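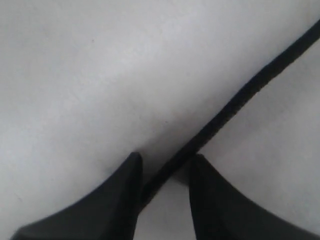
The wrist camera's view, with the black cable between the two fingers.

1/16/22 | By Sinéad Foley
3 min read

I almost skipped the open day at Jorkik. It was cold, I'd been up late, and the drive out there is no fun on a good day. But I had promised I would write something for this issue, so off I went, and I ended up staying until they started stacking the chairs!

If you haven't been, Jorkik is the robot workshop at the far end of Woltevska, past the tire place. They had 4 demos going that afternoon (I only made it to two, sorry) and the one everybody crowded around was the rope table. The idea is to get a pair of robot arms to handle rope and cord, the sort of floppy stuff you and I pick up without a thought. Thanakorn Boonyarit was running it and he was very patient with me. I asked him why rope, of all things, and he said a box stays the same shape when you grab it and rope doesn't. Fair enough.

They also had the view from a little camera down by the fingers up on a monitor, and I could have watched that for an hour. The fingertips look like a pair of shark fins from in there.
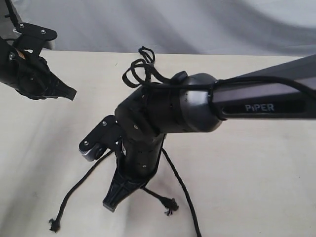

One of the PiPER arms over the braided rope, with the second gripper at upper left.

I got to ask a lot of dumb questions. Do the arms get tired? (No, but the rope does, and they've gone through 400 feet of it.) Can they tie my boots? Not yet. What I liked best was how close to the table the fingers get. The fingers have a triangle pattern molded into them, kind of like a bridge, and the tips are flat and squared off.

The rope has a small gray piece on it that gives the gripper something to pinch. I was rooting for it like it was a ball game. A boy next to me, 6 years old and very sure of himself, kept telling the left arm what to do.
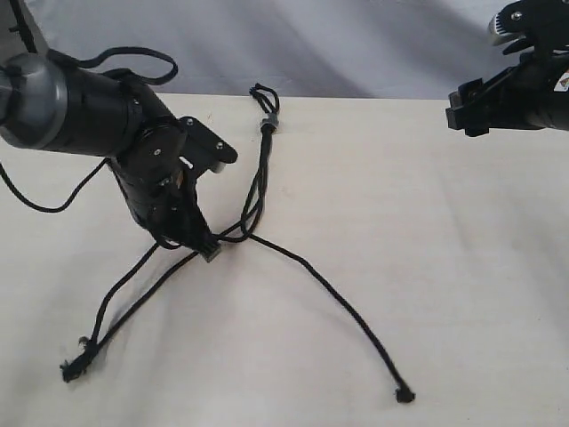
Next Open Day

Jorkik is planning another one in May, and Thanakorn tells me the rope table will be back. Kids are welcome, parking is behind the building, and you should bring a sweater. If anybody wants to share a ride, let me know and I'll put a list together.

Contact: The Ikness Newsletter, P.O. Box 1658 | © 2022 Ikness Newsletter | Back to top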